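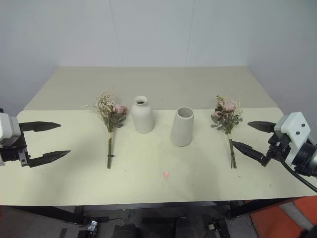
Data collection / Bimanual tasks / Flowers into vases

Ticket 3569
Status: open, waiting on reporter
Reported by: Listach integration desk
Assigned to: Miklós Pintér
Station: Plekness, two arms, head camera
Priority: was high, now normal (see below)

Summary as filed

Policy trained on the August batch closes the left gripper short of the bouquet and carries on to the vase with nothing held. Right side is fine most of the time. Reporter believes the left wrist calibration has drifted and asks for all demonstrations from the station to be pulled.

Miklós Pintér, first comment

I'd like to see some evidence for drift before we throw away a batch. So far what I have is one sentence and a failure count with no list of which runs failed. Please attach the run list.

Replayed five-second clips from the left wrist on the recorded episodes. The human operators pick up the left bouquet without trouble, and the recorded joint positions agree with where the fingers are in the video. If the calibration had moved, I would expect the two to disagree.

Favus (collection team)

Run list attached. 67 rollouts, 33 with the empty left grasp. We also changed the bouquets partway through the batch, though we don't see why that would matter as they are nearly the same.

Miklós Pintér

"Nearly the same" is doing a lot of work there. Look at the start state. The left bunch has one pale pink rose on its right side and the rest is wispy cream and tan stuff that fans out to the left and up. The right bunch has several dusty-pink roses together at the top with darker buds and grey-green leaves. Against a pale wall and a cream table the left one hardly has an outline on the side the gripper comes from. If I had to guess where that bouquet ends from a small image, I would guess wrong too.

The stems are different as well. Left is a narrow green bundle with a tan band near the top and a small dark tie lower down. Right has a pale cream band just under the flowers and the ends splay a bit. Which of those is the grasp point? The task sheet says "hold the bouquet by the stems". Operators will each have their own idea of that.

Checked: I sorted the demonstrations by operator. One lot take the left bunch close to the tan band, another lot go down by the dark tie. The model seems to be averaging the two and stopping early. I can't prove it from this alone.

Orellana (training)

We can add image augmentation and retrain overnight. That usually sorts out background problems.

Miklós Pintér

Usually according to what? The last ticket that ended with "add augmentation" was reopened. I don't mind you running it, but please change one thing at a time or we will learn nothing from it. Keep the same seed and the same evaluation starts.

Also, the vases. Both are white. One is bottle-shaped with a short narrow neck and a small dark opening, the other is tapered with an open round rim and is a little shorter. The instruction text in every episode says "put the flowers in the vase". It never says which bunch goes in which vase. I would not accept that label from a new starter and I don't know why it passed review.

Steps requested

1. Rewrite the instruction so that each bunch is paired with a named vase, bottle or tapered.
2. Fix the grasp point for the left bunch at the tan band. Operators to stick to it.
3. Brush down the table before each episode. There is a tiny pink bit, probably a petal, lying in front between the vases, and a few specks elsewhere. I doubt the model cares, but if shedding gets worse as a batch goes on then it becomes a clock, and I have seen a model pick up on sillier things.
4. Record 3 short sessions with the new sheet. Leave arms, camera and table where they are.

Favus

Can we record more than that? We have the station for the whole week and it seems a waste.

Miklós Pintér

No. More examples of an unclear task is how we got this ticket. Do the short sessions, then we look.

Listach integration desk

We would still like the left wrist recalibrated, for peace of mind.

Miklós Pintér

Recalibrating now would spoil the comparison. If the new sessions fail in the same way I will do it myself and say so here. Priority lowered to normal, as the right arm work is not blocked.

Do not delete the August batch. Marked as "mixed grasp, unclear label" in the index and left out of the default training set for now.

Pending: new sessions from Favus, rerun from Orellana with augmentation only, a reply from Listach about who signed off the instruction text.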